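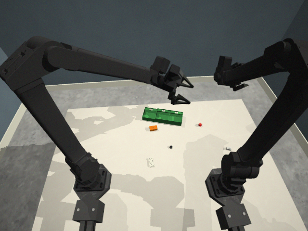
Green segmented container on the table

Drawer dividers or separate boxes for small screws?

I have 400 or so screws, washers and wall plugs in one deep kitchen drawer and want them sorted by June. Felley sells a divider set for $18. Is that better than loose boxes? The drawer sticks a bit already.
kettunen58

Measure the inside height first. Dividers only work if they sit flat on the bottom, and small washers slide under the cheap ones. I went with a one-piece tray with molded sections – nothing gets underneath and you can lift it out and carry it to the job. Put wall plugs in the biggest section.
Preseo

Fix the drawer before you buy anything. Rub candle wax on the runners and take some weight out. Screws are heavy.
dreritz_garage

Thanks, both. Waxed the runners and ordered a tray with 3 long sections.
kettunen58, 3/2/23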